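# Two months with the Veven soft-tip gripper

9 February 2021

I promised Evangelia Andreadis back in December that I would write up the Veven gripper properly once we'd had enough time with it, and she has been very patient with me, so here we go at last (get a cup of tea, I do go on).

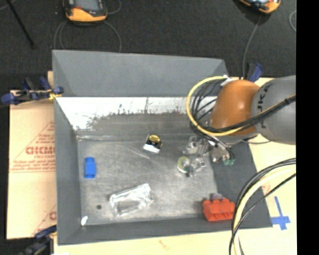

We do bin picking at Clurkden, mostly for small shops that send us mixed returns, and for years the part of the job that has given us the most grief is the clear stuff. Boxes we can do. Solid coloured plastic we can do in our sleep. Give us a see-through packet on a shiny metal floor, though, and everything gets difficult at once: the depth camera sees through it or sees a reflection of the ceiling lights, the suction cup lands on a fold, and the arm goes up in the air with nothing on the end, looking terribly pleased with itself. So when Junaid Kiani came back from a supplier visit and told us there was a finger gripper that was supposed to be kinder to packaging, I was keen, and also a bit suspicious, having been keen before.

## What I was comparing it with

Our everyday tool is the Oral suction head, a single cup on a sprung stem, and I should say straight away that I am fond of it. It's quick, it's cheap to keep going and anyone can change the cup. We also have an older pair of rigid fingers that Shoaib Baloch machined for us, which are superb on blocks and bricks and dreadful on anything you would mind having squashed.

The Veven sits somewhere between the two. It's a metal-bodied finger gripper with softer tips, and you set the closing force in software on a scale that the manual explains badly. Everything was tried on the same arm, a KUKA, over the same metal bin clamped to the bench. I wanted the bin as worn as possible, as customers' bins always are, and ours has had a long life: the floor is all scratches and the paint at the back has gone. A lovely clean new bin flatters every camera ever made.

## Fitting it

Mechanically it went on in an afternoon, and most of that afternoon was me looking for the right bolts. The flange matched, the weight was within what we were expecting and the first open and close worked without any fuss.

Cabling was another matter. The lead that comes with the Veven is generous in length, and I can see why they did that (better long than short!), but on an arm that has to dip into a bin and twist at the wrist it leaves you with a loop to look after. We had it tied at four points to begin with and that was too tight, because the wrist pulled on it when it turned to reach the far corners. Loosening it off near the joint made the movement much happier, though now there's slack that wants to swing forwards over the bin. If you're fitting one of these, do all your extreme poses by hand, slowly, before you let the planner loose. Shoaib stood with his hand on the stop button for the whole of our first morning, bless him, and he only needed it the once.

I'd have liked a shorter lead in the box as an option. I wrote to Veven about this and got a friendly reply which didn't say yes or no.

## How it picks

Our trial was 1,000 picks per tool, spread over several weeks and refilled with the same sort of muddle each time: bright blocks, a few awkward plastic shapes, small round things, and as much clear packaging as we could get away with. Uzma Sandhu did most of the refilling and has a real gift for placing an object exactly where you wish she hadn't, right up against a wall or leaning on its neighbour.

On solid pieces the Veven is very good indeed. A knobbly plastic block against the front wall is a nice little test, as you have to get one finger down between the block and the metal, and the tips are slim enough to do it more often than I expected. The old rigid fingers are still faster here, and they grip harder, but they also mark things, and the Veven left nothing on our blocks that I could find.

Flat packets were what I cared about most. With suction, a clear packet lying tilted on the bin floor is something of a lottery. With the Veven you come down either side and pinch, and if you have the force right the packet folds between the tips and up it comes. It missed 44 of the packets in the whole run, and the Oral head missed well over double that. Nearly all of the Veven's misses were packets lying completely flat, where there was no edge standing up to close on, and I don't really hold that against it. I struggle to pick those up with my own fingers.

Crumpled film was a pleasant surprise! I had written it off before we started, and it turned out to be one of the easier things in the bin, all those ridges giving the tips plenty to catch. Occasionally it brought a neighbour up with it. Whether you mind that depends on your process; we weigh everything after the pick, so a double gets spotted and put back.

Where it disappointed me was small low things close to the wall. The sloping sides of our bin mean the gripper body gets near the metal before the tips reach the floor, and the planner (quite rightly) refuses. A slimmer body would help. A suction stem reaches those corners with no trouble at all, and for that reason the Oral head is not going in a drawer.

## A word about the camera

You can't really review a gripper for clear objects without saying something about how it was told where to go. We used the Skusness overhead unit throughout, fixed, looking down past the arm, and the results above are as much its doing as the gripper's.

It copes with glare better than our last one did, but glints are still glints. A bright scratch on the bin floor and the bright folded edge of a packet look remarkably similar to a computer, and we had a spell of the Veven pinching, very gently and precisely, at a scratch. Nusrat Rajput fixed most of that by taking a picture of the empty bin first and using it as a background, then doing it again whenever the bin was moved. We marked positions on the bench with blue tape to help with lining things up, which I know is not very grand, but tape is cheap and you can see from across the room if something has shifted.

What I did appreciate is that the Veven forgives a camera that is slightly off. A suction cup has to land on a good flat patch. Two fingers coming together will usually gather an object into the middle even if the aim was a little to one side, and with transparent things your aim is always a little to one side.

## Living with it

The tips are the wearing part. Ours have done the full trial and a good deal of playing about besides, and they've gone slightly shiny on the inner faces without, so far, losing any grip that I can measure. Replacements come in pairs and push on with a firm thumb. They do pick up dust, and a wipe at the start of the day made more difference than I'd have guessed, particularly on film.

The software is fine once you've found everything. Force and speed are on separate pages for no reason I can think of, and the force scale runs the opposite way to the one I'm used to, which cost us a rather nice plastic lid. The controller remembers its settings after a power cut, and I mention it only as I have owned two that didn't.

It's quiet, too. After years of the vacuum pump chuntering away beside my desk I noticed that more than anything else in the first week, and I caught myself humming, for which I have apologised to Uzma.

## Should you buy one?

If your bins are full of boxes, no, keep your suction cup and spend the money on something else. If you're handling mixed bits with a lot of clear packaging among them, and you have somebody with the patience to get the cable sorted and the force set, then I think you'd be very pleased with it. We're keeping ours on the arm for the time being and swapping to the Oral head when a job is mostly small things that end up in the corners. Shoaib is making a quick-change plate so the swap doesn't need me and my box of bolts.

Evangelia, you asked whether it would manage your blister packs. Send me a carton of them and I'll put them through with both tools, and I'll let you know by email how they get on. I'd want to start on the lowest force and work up, going by what happened to the lid.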